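From: Veerle Stevens
To: the sorting list
Subject: Re: cardboard dividers, any good?

On Tuesday Prakash Palaniappan wrote:

> Has anyone tried those brown cardboard trays with the little cells for small packets? I've got 36 bits in bags and they all end up in one heap.

Hi Prakash,

Yes, and I'm a convert! I stand the packets upright so I can see what's in them (laying them flat was hopeless, I kept losing the thin ones), and I fill from the back rows first.

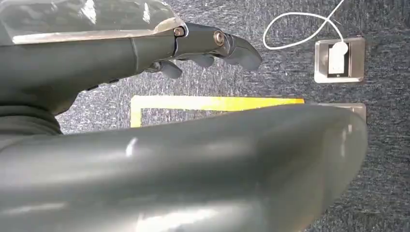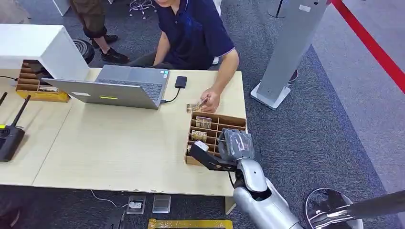
*Second picture: the divided tray at the corner of the table, another under the white unit.*

The partitions are thin, so don't cram them or they bow. Haruna writes the row letters along the rim in pencil, and I've started copying her. Do you want me to bring a spare tray in June? I've got 2 going begging.

Veerle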